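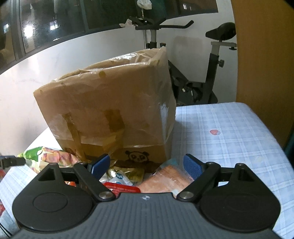 Snack parcel day — the contents, the box, the mess

03/01/2022
By the Claster snack desk

Quick gallery this time, no time for a proper write-up. The Rarnanitz order got here, the big one we split between the four of us at the Claster flat, and everything had to be sorted before the evening. So, short notes, typed between handfuls. Prices at the bottom for those who asked. Spelling not checked, sorry in advance.

For new people: we order packaged snacks in bulk twice a year, once in August and once right after New Year, mostly things none of the shops near us carry. Then we sort, taste, argue, and post the results. Last August's page is still up if you want the long version with all the scores.

The box
Tan cardboard, clear plastic film all the way round, brown tape in crossing bands over the front. Somebody at the packing end really likes tape. Some of it peeling and creased under the wrap. Little black panda face printed near the lower right of the front — cute, wish I could buy that as a sticker. Box leans a bit. Leave it leaning, it's a box.

Tip on plastic film — don't go at it with a bread knife. Did that in August and went straight through into a bag of corn puffs. Small scissors, start from a corner, pull slowly. Keep the film if it comes off in one piece, good for covering seedlings later.

The big bag
Bright green with pink and orange, crinkled along the top, propped against the bottom of the box. Loudest thing in the pile by a mile. Big bags are always the first to go here so it gets put on the top shelf with the cereal, where only the tall half of the flat can reach. House rule — big bags get opened when all four are home. Has been broken twice. We know who.

The gold one
Shiny foil, a bit crumpled at the edges. Gold packets are a gamble. In our experience gold means either very good or very plain and nothing between. Saving this for the weekend tasting. If it's plain it goes in the lunch tub and no more said.

The red one
Red, white lettering, down low near the front. Red is always what people grab first, have noticed this every single time. Put red at the back of the drawer if you want it to last past Tuesday. Last year's red pick scored top with two of us and bottom with the other two, so the average was useless and I left it off the chart.

White sachet, blue label
Sits just above the red. Sachets go in the jar by the kettle, whatever they are, then we work through the jar on cold nights. The jar is a Wyss pickle jar with the label soaked off, holds plenty, still smells faintly of dill if you put your nose right in. Don't put your nose right in.

Orange packet
Salmon-orange really, and see-through-ish, with printing so small I gave up. Need better lamp in here. Anything with tiny print gets a strip of masking tape with the name written on it in marker once we work it out. Sounds fussy, but the mystery drawer from last winter is still not empty.

Small teal thing
Tucked in behind the orange one, teal-blue, partly hidden. Small items are the ones that vanish. They slide under the toaster, get swept up with the wrapping, go home in a coat pocket. We keep a cereal bowl on the side just for smalls now and it has helped a lot.

How we sort
No pictures of this part, but people ask, so here goes.

Long-dated stuff to the back cupboard. Short-dated in the drawer by the sink. Sweet on the left, salty on the right, "don't know" in the middle. The middle is always fullest.

Then one of everything into the tasting tub. A saucer each, a glass of water, plain crackers in between. Scores out of 12 — used to be out of ten, but we kept arguing about halves so we went up to 12 and now argue about that instead. Write the score down before anyone talks!! The one who talks first wrecks it for all of us.

Rest gets split in four piles. Swaps allowed until midnight, after that what's in your pile is yours.

What it cost
Whole order came to 264, shipping was 114 on top. Shipping hurts every time. Going in with the people upstairs on the next one, if they make up there minds. The Pluvska shop does a flat rate for heavier parcels, might try that in August and compare.

No breakdown per item, don't ask. The receipt is folded up in the tasting notebook and the notebook is under a pile of laundry.

Keeping things crisp
Asked a lot so once more. Clothes pegs are fine for a day or two. After that use a tub with a tight lid. Don't keep chips over the stove, I know it's handy, they go soft. Chocolate anything goes in the cool cupboard by the back door, not in the fridge. Open packets get eaten before new ones get opened (ha).

Boxes
A box this size gets kept. The last one did four months as a shoe rack before the bottom went. Cut the tape, don't rip it, or the top layer of card comes away with it and the flap goes weak. This one is down for winter hats, though there is already talk of using it for the records instead. Panda side facing out, either way.

Next up
Tasting on the weekend, scores posted after, chart if I can get the spreadsheet to behave. Comments are open till then. If you know a good seaweed snack that isn't too sweet, leave the name — the last two we tried were basically candy.

Ok, kettle's on, got to clear the table.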